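Unit 6: Floor Care on Dark Surfaces and Clearing Mixed Waste
Facilities Housekeeping, Course Handout
Instructor: Dilek Kırmızıgül
22 October 2019

Read this before the practical. Bring it with you, along with the store list from Unit 5.

1. Sorting before sweeping

Mixed waste is what you get after a delivery, a move or a small repair job: cardboard, plastic wrap, bags, tape, paper and broken bits. Do not start with the brush. Go over the pile by hand, with gloves on, and take out the large pieces first. Flatten cardboard and put it to one side. Check bags before you lift them — a crumpled bag may still have something in it.

Rolls of tape, tools and sealed containers are not waste until someone has said so. Put them on the shelf marked HOLD.

2. Dustpan work

Set the pan flat on the floor with the open side toward the pile. Brush toward the pan in short strokes. On carpet the front edge rides up, so press down on the handle and move the pan back a little after every few strokes. A fine line of dust will stay behind. Leave it for the vacuum.

Empty the pan when it is half full. Small scraps near the front edge fall out again when you stand up.

3. Dark carpet and mats

Dark floors hide dark waste. Black plastic fragments are the usual thing missed in the August assessments, and most of the lost points came from there. Pale scraps are easy to see and tend to travel, so look at the open floor in front of the pile as well as the pile itself. Work toward the wall, then do the strip where the carpet stops and the tile starts. Use the narrow tool there.

4. Supplies

Bags: Pilter, medium, box of 100. Large bags are Zolline and are kept for cardboard that cannot be flattened.
Floor cleaner for tile: Prostix, diluted in the bucket. Never on carpet.
Replacement pans and brushes: order through Demirtaş, form 145.

5. For the practical

You will work in pairs, one sorting and one on the pan, then change over. Write down what you took out by hand and what went in the pan. Hand in the sheet before you leave.
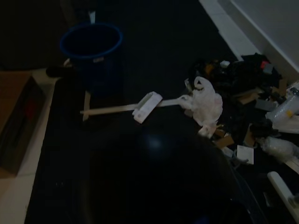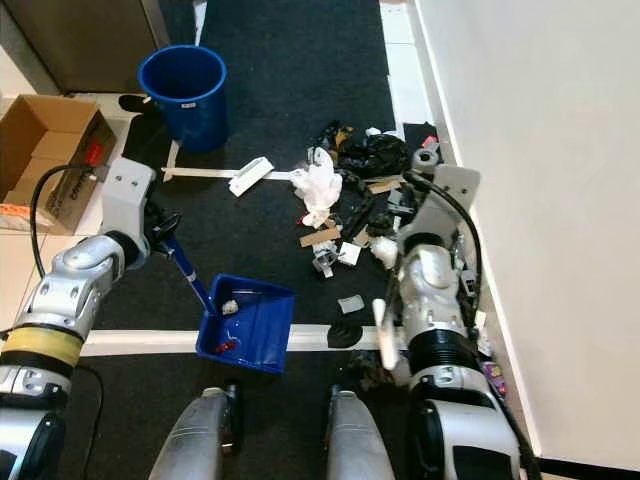
Figure 6.1. Mixed waste on a black floor covering. First picture: pile against the white wall, blue bucket nearby. Second picture: blue dustpan with its open side toward the pile.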